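Equipment Planning Officer (Data Collection), Dovance

Location: Odholm office, with regular days at our Budar store
Hours: full time, job share considered
Contract: permanent, after a probation period
Reports to: Head of Operations

Dovance records everyday household tasks for companies that build home robots. Our collectors work with hand-held grippers in ordinary kitchens, bedrooms and utility rooms, and the recordings are used to train robot arms. We have grown quickly, and our buying has not kept up. Until now each site has ordered its own kit. From December all equipment will be bought, tracked and replaced through one budget, and we need someone to run it.

What the job involves

You will look after a register of 371 grippers, along with their spare pads, screws, chargers, cables and carry cases. Collectors normally use them in pairs, so a single failed unit often takes a second one out of use. You will need to work out how many spares each site should hold and keep that figure up to date.

You will write the yearly equipment plan and the budget that goes with it. This covers new grippers, repairs, household items used in the tasks, insurance and transport. You will get quotes, compare them on the same terms and put a recommendation to the Head of Operations. Orders above the site limit need two written quotes.

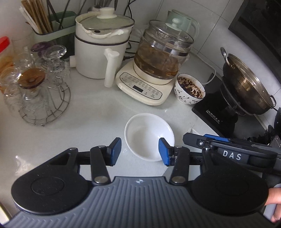
Household items are a bigger part of the budget than most applicants expect. Last year we logged 1,031 separate purchases of bowls, glasses, pans, utensils and small appliances, many of them bought singly at full price. We want a standard list for each type of room, a sensible reorder level and far fewer one-off receipts. Some variety has to stay, as clients ask for kitchens that differ from one another.

You will also plan for the Idahosa project, which starts next year and will use 4 new sites. The project needs its own equipment forecast, including lead times for grippers and a decision on whether to buy or lease. We would like a first draft of this within your first three months.

What we are looking for

Essential:
Experience of buying or stock control in any setting with a lot of small equipment, such as a school, a hospital, a hire firm or a workshop
Confident use of spreadsheets
Able to write a short, clear case for spending money, or for not spending it
Willing to visit collectors at work and ask what breaks

Useful but not required:
Knowledge of robotics or automation
Experience of leasing agreements
A driving licence

You do not need an engineering background. Repairs are done by our workshop in Budar, and the staff there will show you how the grippers come apart and which parts wear out first. The store holds around 776 spare parts at present and the labelling needs work.

What we offer

25 days' holiday plus bank holidays, a workplace pension and paid travel between sites. Home working is possible for up to two days a week once you have settled in.

How to apply

Send a CV and a letter of no more than two pages to the Odholm office, using the application form on our jobs page. In the letter, tell us about one piece of equipment you bought or replaced, what it cost and what you would do differently now. Applications close at 5pm on Friday. Interviews will be held in Odholm and will include a short budgeting task, for which we will provide a laptop.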